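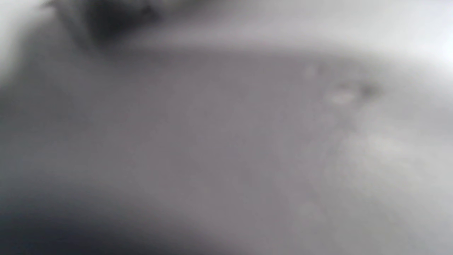
What is a test tube rack used for?
A test tube rack holds several tubes upright at once so that their contents can be filled, compared, left to stand or stored between steps.

Test tube rack

A test tube rack is a piece of laboratory equipment made to hold test tubes, usually in rows. Racks are found in school classrooms, teaching laboratories, clinics and research buildings, and they are often used together with a beaker, which holds the supply of liquid that is shared out among the tubes.

Construction

Most racks have at least two levels. The upper level has holes that keep each tube from tipping, and the lower level either has matching holes or shallow wells that catch the rounded ends. Older racks were made of wood, often with a row of upright pegs on which washed tubes could drain upside down. Plastic racks are now common in teaching because they are light and easy to rinse. Coated wire and stainless steel are used where racks go into a water bath or an oven.

Hole size matters more than the outside size of the rack. A tube that is too narrow for its hole will lean, and one that is too wide will sit high or not go in at all. Racks with 24 holes are a usual size for classroom benches, while small racks with 6 holes are sold for demonstrations and for wide tubes. Some racks have letters and numbers molded along the edges so that each position can be written down in a notebook.

Use with a beaker

In a typical classroom exercise, a colored liquid is poured into a beaker and then moved in small amounts to the tubes with a pipette. Water with food coloring is often used for practice. A beaker is a poor measuring tool — the lines on its side are only approximate — so the amount that goes into each tube is set by the pipette or read from a graduated cylinder.

Plastic beakers are lighter than glass and less likely to break when dropped, but they scratch, and many cannot be heated. Some dyes leave a stain on plastic if the liquid stands overnight.

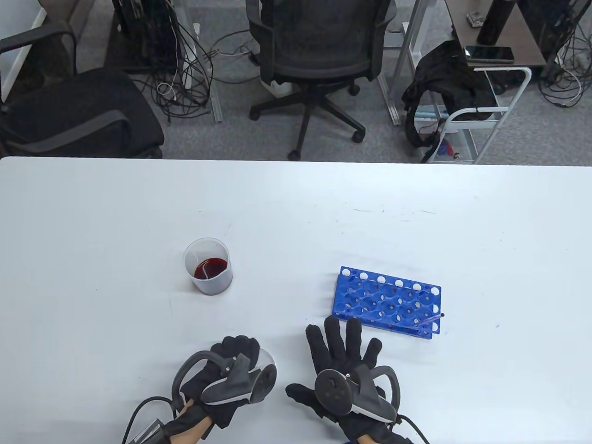

Should a test tube be filled to the top?
It's better to leave it no more than one-third full if it will be heated, and no more than half full if it will be shaken or mixed.

Placement and handling

A rack is normally set flat on the bench, away from the edge, with its long side facing the person working. Some people prefer to turn it at an angle so that the far row is easier to reach. Tubes are lowered in by the upper part and guided through both levels. If a tube passes through the top hole but misses the one below, it will rest at a slant.

Full racks are carried level, with a hand at each end. Tubes that hold hot liquid are moved with a clamp or holder and placed in a rack that can stand the heat, as some plastics soften.

Cleaning

Plastic racks can be washed in warm water with mild detergent. Dried liquid tends to collect in the lower wells, where a narrow bottle brush works better than a cloth. Racks used with biological samples are disinfected after each use according to the rules of the laboratory.

In teaching

Handling exercises with a rack and colored water are a common first lesson in many schools. A bench guide by Sajib Thambiah, written for the teaching rooms at Ritthorpe and last revised on Sep 17, 2019, gives students 30 minutes to fill a full rack from a single beaker. The guide asks that every tube be labeled before any liquid is poured. A shorter version, using the 6-hole rack, was added for younger classes.

See also
Beaker
Pipette
Graduated cylinder
Test tube brush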